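Ticket 3554: left knee drops out while standing
Opened by: Fermín Insaurralde
Site: Hoston
Status: waiting on support

Hi all, and thanks again for being so patient with me on the phone. I promised I'd write it all down properly, so forgive me if I ramble a bit! The humanoid will hold its stance happily for a while, and then the left knee lets go and the controller throws fault 3034. The overhead support has caught it every time, thank goodness, so nothing is bent or cracked that I can find. We did have the same code once in April, but a restart cleared it and I'm afraid I never reported it.
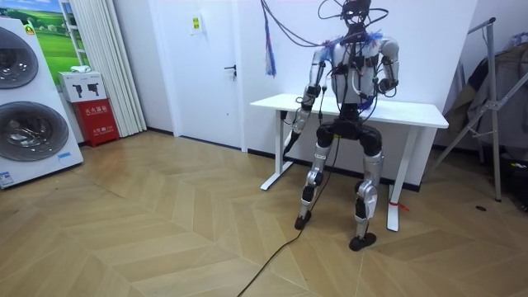

Swapping the knee driver for the spare from Zaltwood made no difference at all. Lowering the stiffness from 4,000 to 700 bought us a longer stand, but then it faulted just the same. My own hunch (and please tell me if I'm way off) is the connector up at the hip, because wiggling it with the motors off makes the encoder reading jump.

I've left motor power locked out until I hear from you. Could you send the pinout for that connector, and let me know if the log I uploaded is readable?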